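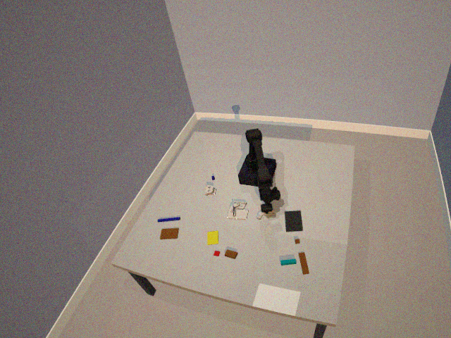

## 4. 在仿真桌面上对比两款夹爪

前三节装好了 Jukudance,也把机械臂模型导进来了,这一节终于可以抓东西啦!我会带你把 Dretaver 和 Bondarchuk 两款夹爪轮流装到同一条臂上,在同一张桌子上跑同一套动作,最后导出一张能看的对比表。

我自己第一次跑这一节花了整整一个下午,主要是卡在坐标系上(后面会讲)。你照着步骤走应该快得多,中间记得喝水。

### 4.1 开始之前

先确认这几件事:

- 两款夹爪的模型文件都放在 `grippers/` 目录下,文件名用小写。大写的我试过,Linux 上找不到文件,报错信息还特别含糊。
- 控制器选的是 Notaro。自带的默认控制器也能跑,但它不记录夹爪电流,导出的表里会空一列。
- 第 3 节的零位校准已经做完。没做的话请回去做,真的,别偷懒。

> **注意:** 本节所有数值都是仿真里用的。手册第 7 节讲真机,那里的速度和夹持力要重新设,千万别把这里的配置文件直接拷过去。

### 4.2 载入桌面

1. 打开 Jukudance,在左上角菜单选“场景 → 载入”,挑 `corner_table.scene`。载入后你会看到一张浅色长方形桌子摆在墙角,黑色机械臂装在桌面上,前面散着小方块、薄片和几样浅色的东西。

2. 把视角转到斜上方。我习惯让桌子前沿朝右下方倾斜,这样夹爪末端和它正下方那个米白色小物体都看得见。视角不影响结果,你怎么舒服怎么来。

3. 点“物体列表”,把黑色方片、青绿色长方块、黄色片和红色小方块勾上。我挑它们有个小心思:小方块考验对准,薄片考验指尖能不能贴着桌面伸进去,青绿色那块细长一些,最容易抓歪。

4. 靠近桌子前沿的那块大白片先别勾。它虽然比周围桌面亮一些,视觉模块还是容易看漏,我们留到 4.6 单独玩。

5. 点“保存初始状态”,名字随便起,我用的是 `start_a`。后面每轮都从这个状态恢复,两款夹爪才算站在同一条起跑线上。

> **注意:** 物体位置可以用鼠标拖,但拖完一定要重新保存初始状态。我有一次随手挪了红方块,忘了保存,结果 Dretaver 跑的是新位置,Bondarchuk 跑的是旧位置,白算了一晚上。

### 4.3 装上第一款夹爪

1. 在“末端”面板里选 Dretaver,点“挂载”。

2. 检查工具中心点(TCP)。面板默认把它放在法兰中心,你要改到两指指尖之间。就是这一步卡了我一下午!TCP 不改的话,臂会乖乖走到目标上方,然后把整个夹爪往桌子里怼。

3. 指尖开口设为 80 毫米。两款夹爪都用这个值,哪怕其中一款能张得更大。

4. 夹持力先用“中”。想调的话一档一档加,加猛了小方块会从指间弹飞,在仿真里看着挺好笑,但那一轮数据就废了。

5. 点“空跑”。臂会在不接触任何物体的情况下走一遍路径。盯着手腕看,如果转到一半突然翻一大圈,说明逆解选错了分支,到“高级”里勾上“保持肘部朝向”再来。

> **小心:** 空跑时如果日志里冒出红色的 `contact` 字样,马上停,回到第 2 步查 TCP。别指望正式跑的时候它会自己好。

### 4.4 跑第一轮

1. 恢复 `start_a`。

2. 把步数上限设为 3000。太短的话放置动作还没做完就被掐掉,会被记成失败,夹爪很冤枉。

3. 重复次数填 5。如果只是想看看能不能动,填少一点也行,但正式对比别省。

4. 勾上“随机扰动”,幅度选“小”。每次重复会让物体稍微偏一点点。完全不扰动的话,每次结果几乎一模一样,重复就没意思了。

5. 点“开始”,然后你就可以去干别的了。我的笔记本开着渲染跑得很慢,嫌慢的话把“实时显示”关掉,录像照样会存。

跑完以后先别急着看成功率,把录像从头到尾拖一遍。Jong-dae Han 帮我审这份手册时坚持要加上这句,我本来觉得多余,后来看录像发现有一次“成功”其实是指头侧面把薄片蹭到了目标区里……程序只看物体最后在哪儿,可不管你是怎么弄过去的。这种请在表里手动改成“无效”。

### 4.5 换第二款

1. 在“末端”面板点“卸载”,等状态灯变灰,再选 Bondarchuk。

2. 重新设 TCP。对,又要设一遍,两款的指长不一样,上一款的值不能沿用。

3. 开口、夹持力档位、步数上限、重复次数、扰动幅度全部和刚才保持一致。面板右侧有个“沿用上次参数”按钮,挺好用,不过它会顺手把旧的 TCP 也带过来,所以要先点它,再做第 2 步里的设置。(我知道我写的顺序反了,我第一遍就是这么做反的,请你按括号里说的来。)

4. 随机种子填 900,并且回头确认第一轮用的也是 900。种子不同,扰动就不同,比出来的东西说服力差很多。如果第一轮没填,抱歉,得重跑。

5. 恢复 `start_a`,空跑一次,没问题就点“开始”。

### 4.6 附加项目:大白片

这部分可做可不做,我个人最喜欢。

1. 只勾那块靠近桌子前沿的大白片,其他全部取消。

2. 在视觉面板把“颜色权重”调低,“边缘权重”调高。

3. 抓取方式改成“从边缘”。从正上方抓一大块平平的东西,两指根本合不到它的边上。

4. 两款夹爪各跑一轮,结果另存一个文件,不要并进主表。

如果臂总在白片旁边犹豫不决,来回晃,把边缘权重再加一档。还晃的话,就在物体列表里直接读它的位姿,绕开视觉。这时候你比的纯粹是夹爪,也挺好,记得在备注栏写一句。

### 4.7 导出对比表

1. 点“结果 → 合并”,选刚才的两个主文件。

2. 列里至少保留:物体、是否成功、耗时、夹爪电流、备注。其余的看你需要。

3. 导出 CSV。用 Excel 打开中文备注乱码的话,导出时把编码改成“UTF-8 带 BOM”。

读表的时候我建议按物体分开看,别只看总成功率。一款夹爪可能抓方块很稳,碰到薄片就不行,总数一平均,什么都看不出来了。耗时也一样,失败的那几次要先剔掉。

### 4.8 常见小毛病

- **挂载后夹爪歪了。** 模型文件的坐标轴方向不对,在“末端”面板绕 Z 轴转一下,转正后点保存,下次就不用再弄。
- **物体一载入就抖。** 多半是它和桌面有一点点穿插。选中它,往上抬一丁点,让它自己落下来,再保存初始状态。
- **电流那列全是零。** 控制器没切到 Notaro,回去看 4.1。
- **两轮结果一模一样,连小数都一样。** 恭喜,你忘了换夹爪。看一眼“末端”面板写的是谁。

表导好以后放进 `results/` 目录,第 5 节换相机的时候还要用到它。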